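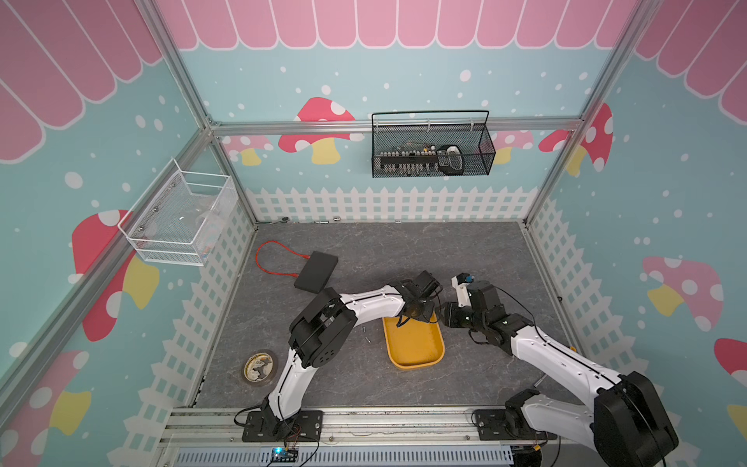 Last updated: July 11, 2024

A shallow tray is the cheapest fix for a messy work surface, and most people own one already. It may be holding keys by the door, or sitting under a plant.

Small hardware is what gets lost first. Screws go down on the bare surface because the hands are busy, and an hour later one is against the wall and the other is under a box. A yellow or orange tray is easy to find at a glance. Rounded corners help too — a screw slides up the curve under a fingertip, where a square corner holds on to it.

In May we asked readers in Vellivness to send in what they keep on their benches and hobby tables. We got 201 replies. Tape came up more than anything else, followed by charging cables and loose screws. One reader in Brundetura keeps seven trays and labels none of them.

Tape does better outside the tray. A roll takes up half the space and picks up grit on its sticky edges. Lay it flat near the hand that reaches for it, or hang it on a peg.

Cables need their own spot. A braided one holds a loose loop fairly well, but it will drag small parts along when pulled. Unplug it and put it away before opening anything with screws in it.

At the end of the day, check where the floor or bench meets the wall. Metal bits collect there. Sweep them toward the middle with a dry brush, sort out what is worth keeping, and tip the rest into a jar. Six minutes is enough for most tables.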